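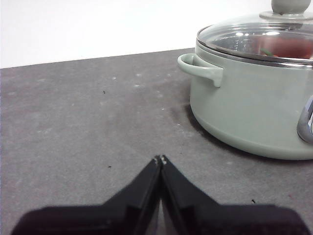 Ticket 138 – Saddle pad order, wrong size and girth question
Status: Open
Opened by: Mostafa Ramadan
Shop: Rornel Tack

Hello, I ordered the Huvau dressage pad and the Jivow girth for my mare. The pad is fine in color, but on the label it is written "pony" and I ordered "full". The girth is the size I asked for, 40 inches, but I cannot close it past the first hole on the left side. My mare is a Haflinger, 13.2 hands, quite round after summer.

Reply from shop
Sorry for the pad. We send a full size tomorrow. For the girth, please tell us which saddle you have and on which holes the old girth was.

Mostafa Ramadan
Thank you. The saddle is a Shaikh all-purpose, bought used in March. The old girth has no size on it any more. I measured it on the floor, buckle to buckle, and got 42. It sat on hole 3 on both sides. So I think my mistake was to measure it while it was still folded over the saddle.

Reply from shop
Then a 42 or 44 is right for her. Did you ride in the new one?

Mostafa Ramadan
No, only tried it in the stable for 2 minutes, over a clean pad. The tags are still on. I would like to exchange for 44 – she will not get thinner before winter. Can both things go back in one package?

Reply from shop
Yes, one package is fine. Write the ticket number on the outside.

Status: Waiting for return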